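Blog > Small Town Shopping > Plants and Flowers

My new favorite stop on Ferry Street

Aug 15, 2020

So I finally made it to Zetden, the little garden and flower place that opened in June where the shoe repair used to be. I've driven past it probably every morning since the sign went up, always late for something, and then last week I had a free hour and a birthday to shop for and no more excuses.

First thing you should know is that it's tiny. Two people in masks can stand at the counter and a third one has to wait out on the sidewalk by the herbs, which I didn't mind at all because the herbs smell wonderful and there was a bench. I got talking to the man ahead of me (hi, Telmo Echevarría, if you ever find this blog!) and he told me he'd come for one tomato cage and was leaving with a fig tree. A fig tree! It was taller than he was and he had a very small car. I really would have liked to see how that went but by then it was my turn.

The owner is Assunta Lombardi, and if her name rings a bell it may be because she did the wedding flowers for half the county when she was working out of her garage. She told me the weddings pretty much dried up this spring, everybody postponing, and she had a cooler and a van and a whole lot of vases and no brides. So she signed a lease. I said that sounded terrifying and she laughed and said she hadn't slept through the night since April but she'd sold out of geraniums twice.
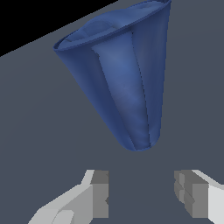 The birthday was my aunt's, and my aunt is hard. She doesn't like roses (funerals), she doesn't like lilies (the cat), and she thinks carnations are cheap. I explained all this while Assunta nodded and walked back and forth pulling stems out of buckets. What I got was zinnias, mostly orange and a hot pink, with some dill that had gone to flower and a few long bits of grass. It came to 15 dollars. I'd been ready to spend double that. She wrapped it in brown paper with string and told me to cut the ends again when I got home, change the water every day, and keep it off the windowsill.

My aunt loved it, by the way. She called me that night to ask what the dill was, and then she called again to say she'd moved it to the dining room where she could see it from her chair.

Back to the shop, though. Along the left wall it's all houseplants, and this is where I got into trouble. I don't have a good history with houseplants. I had a fern in my last apartment that lasted until about Valentine's Day, and a jade plant I was told couldn't be killed, and well. But there was a shelf of small ones in clay pots with handwritten cards, and the cards were so kind! One just said "forgets to be watered, forgives you." I bought that one. It's a snake plant and it's sitting on top of my refrigerator as I type.
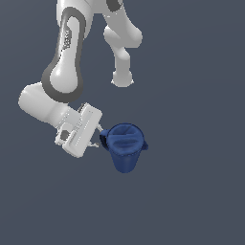

I also bought a bag of potting mix I didn't need yet, and a pair of snips with yellow handles, and then I put my name down for the bulb order. She's doing one big order for fall and everyone who signs up gets a share. I asked how many bulbs she was up to and she flipped through the notebook and said 210 so far, nearly all tulips, and would somebody please ask for daffodils. So I asked for daffodils. The deer leave them alone at my place, and they got every last tulip last year -- I came out one morning and it was just a row of little green stubs.

A couple of practical things, for those of you who'll want to go. Parking is around back, through the alley next to the bank, and you can come in by the back door if you're picking up an order. Up front you'll want to bring a card. She has delivery in the afternoons, done by her nephew Ruairi MacKinnon, who I'm told will carry things up stairs if you ask nicely. She closes at 3 on the slow days, and which days are slow seems to be up to her, so I'd call ahead. Watering cans and pots go fast and she restocks when the van comes in.
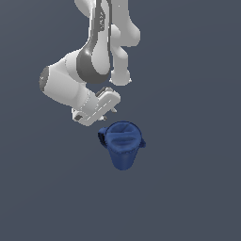
Dark blue pitcher.

What else? Oh, the dried flowers! They're hanging from the ceiling at the back in bunches, strawflower and statice and something silvery I forgot to ask about, and she said she'll run a wreath class once it's safe to have people in a room again. I told her to save me a seat. I've never made a wreath in my life and my sister will tell you I can't be trusted with hot glue, but I'd like something to look forward to, and I'm guessing I'm not the only one.

If you go, say hello to Assunta for me, and tell me in the comments what you came home with. And if anyone knows how often you're really supposed to water a snake plant, I've heard three different answers this week and I'd like a fourth.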